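Re: [handheld-wg] Station rules, draft 2 - markers and desk setup
From: Ingrid Lindqvist
To: handheld-wg list

Junaid Abbasi wrote:

> Section 3 says the marker blocks must be "in good condition" before
> each session. I can't check that. Can we have something an operator
> can say yes or no to? Also, does the desk have to be bare apart from
> the task object? We have been doing it both ways at Druvgate.

Fair on both counts. For section 3 I suggest this wording:

3.1 Each gripper carries its own marker block, fixed so it does not turn when pushed with a thumb. All printed squares are whole, with no tape or glare film over them.

3.2 The operator holds both grippers over the desk before the first take and checks that a sleeve or strap is not covering a marker.

On the desk, no, it does not have to be bare. Lorne Gosselin asked for normal clutter back in October and I agree with him. What I want written down is that the clutter stays put for the whole block of takes.
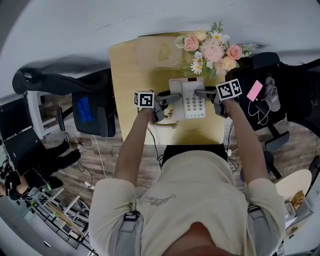
Phone task, both grippers at the desk, flowers left in place.

Cords are the part we have not covered. A coiled phone cord can catch on a finger or get pulled off the side. Proposed 3.5: any cord on the desk is either part of the task or kept clear of both hands. Vaughn Begay wanted them all taped down, but that rules out too many ordinary objects.

The second item is grip. Draft 2 says "hold the object securely" and leaves it there. I would change it to: the object sits between the two pads, and the operator looks at it before moving off. If it slips, finish the take and mark it as a slip. Do not stop and restart. Out of the last 200 takes we logged at Gitero, 26 had a restart in the middle, and all of those had to be cut by hand.

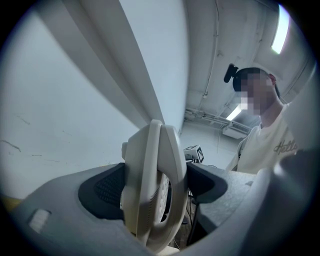
Object held upright between the pads, operator looking down at it.

Faces: section 5 already says they are blurred before anything leaves the site. No change there.

Edeltraud Tiedemann still has the open point on session length. I would leave that for draft 3 - it needs its own thread.

If there are no objections to 3.1, 3.2 and 3.5 I will merge them. Please reply on the list and not to me directly.

Ingrid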